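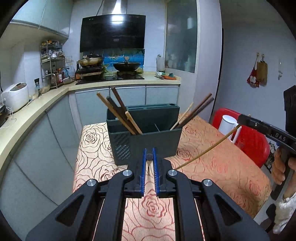
Two hand-held grippers at a table with a utensil holder, in a home kitchen. The fingers of the nearer gripper are lined with blue ridged pads.

The Badura gripper is a hand-held, two-finger gripping tool designed for construction at home or in a shared workshop. It is operated directly by the hand of the user and is used to record everyday tasks, such as sorting kitchen utensils, for later use in training robot arms. The design was developed at the Floltorham workshop by Wanpen Khamphan and Petro Stasiv, and its drawings were first released in June 2022.

Background

Khamphan and Stasiv began the project after building a small desktop arm, the Plevetti, which proved difficult to program for household work. Each movement had to be entered by hand, and a change in the position of a cup or spoon usually meant starting over. The two builders decided to separate the gripper from the arm, so that a person could carry out the task and the movement of the tool could be recorded. The first version used a single moving finger and was abandoned because it pushed light objects to one side as it closed.

Design

The Badura has two parallel fingers driven by a pair of linkages. The links are joined at pivots, which keep the finger faces parallel as the gap between them changes. Most of the structural parts can be made on a common 3D printer. The remaining parts are screws, bearings, a return spring and the pads.

The finger pads are cast or printed separately in a flexible material and may be replaced when worn. Ridges on the pad surface improve the hold on narrow items, including chopsticks and the handles of spatulas. Smooth pads were offered in the original drawings, but were removed after builders reported that thin sticks turned in the grip.

A camera mount is placed behind the fingers. Builders commonly fit a wide-angle lens, which keeps both fingers and much of the surrounding work area in view.

Construction

The assembly guide, written by Orathai Kaewkla, divides the work into 4 stages: printing, cleaning of the pivot holes, assembly of the linkages, and fitting of the pads. Kaewkla advises that the pivot holes be finished with a hand reamer. Holes that are too tight cause the fingers to close unevenly — a fault often mistaken for a weak spring. The screws at the pivots are tightened only after the fingers have been opened and closed several times.

A list of 11 known faults is kept with the drawings. The most frequent are cracked links, caused by printing the part upright, and pads that lift at the tip.

Use

The gripper may be used singly or in pairs. Paired use is common for table and kitchen tasks, in which one tool steadies a container while the other places or removes an item. The Sombatkul collection, assembled by Sombat Suksawat and Yaowalak Rungrueang, holds 1,000 recordings made in this way, of which 200 concern utensils and their holders. Long, thin objects are treated in the collection as a separate group, as they tend to swing when held near one end.

Later versions

A revised version was released in December of the same year. It has a shorter handle and a wider trigger, and accepts the pads of the earlier model. The linkage was left unchanged. Drawings for a left-handed trigger have been circulated among builders but do not form part of the main release.

See also

Plevetti desktop arm
Parallel-jaw gripper
Sombatkul collection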